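一月，早上七点不到

昨晚睡得不踏实，脑子里一直转着Tuleo那台机器的夹爪，索性早早起来，泡了一壶浓茶就往车间走。路上冷得很，耳朵都冻木了，可一推门听见空压机嗡嗡地响，心里倒安稳下来，像回了老家的厨房似的。

先记正事，免得过几天又忘。上一副指垫用到今天，计数器上是593次，比手册上写的换垫周期早了一大截，可毛绒料子就是这么费垫子，绒毛一点一点往缝里钻，垫面慢慢就发亮、发滑了。我把两根手指拆下来，用软毛刷顺着导轨刷了一遍，又拿无纺布蘸了点酒精擦滑块。左边那颗固定螺丝比右边松，拧的时候手感明显不一样，我在本子上画了个圈，下回保养先看它。

装回去以后做零点。Kavitha Warrier教过我一个笨办法：先让手指空合一次，记下读数，再夹一张薄纸，再记一次，两个数对得上才算数。今天空合的读数是488，跟上个月留的底一样，我高兴得差点喊出来（旁边Nimivar那条线上的人还以为我又夹到手了）。

然后就是夹力。这一步我向来最磨蹭，因为绒布这东西太会骗人，看着厚厚一团，其实里头全是空气。力小了，一提就从指间溜走；力大了，绒面上压出一道印子，半天缓不过来。我的习惯是从最低一档起步，一档一档往上加，每加一档就夹一次灰绒布，凑近了看褶子往哪边走。
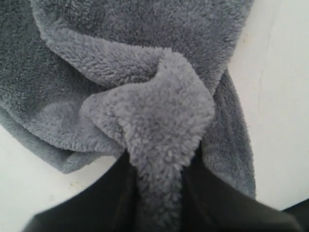 下指的位置也得跟着调。夹在单层的地方和夹在叠起来的地方，完全是两回事，同一个力，换个褶子就换了脾气。我把下指高度一点点往下放，放到指尖刚好能咬住一小撮就停，再低就要蹭台面了。台面前几天才换过一张白垫板，我可舍不得让它这么快添新伤。调好之后把参数另存了一份，名字后面加上“绒布”，跟Prurnis那批平纹布的分开放，去年混用过一回，害我白忙了整个下午。

十点多Kavitha过来转了一圈，端着她那个大杯子，站在安全门外面看了好一会儿，问我为什么不把速度也提上去。我说等跑满20个循环再谈吧，新垫子总得磨合磨合，跟新鞋一样。她笑我把机器当孩子养，我想想也没法反驳，每天进门第一件事，可不就是摸摸它的线缆有没有被扯着嘛。

说到线缆，腕部那一段的护套又有点发硬了，弯的时候能听见轻轻的咯吱声。备件柜里翻了半天没找到同款，只好给Fuentealba写了封信，请他们寄两根来，顺便又要了一盒指垫。他们说这种垫子最多能用1,000次，我看拿来对付绒布是指望不上的，多备几副心里踏实。

中午吃的是自己带的饺子，微波炉热过头了，皮有点硬，照样吃得干干净净。下午还要把急停按钮挨个按一遍，再把集尘盒倒了，里头积的灰毛捏起来软乎乎的一大团，都够塞个小枕头了。

护套到货之前，先用扎带把那段线松松地拢一下，别绑死。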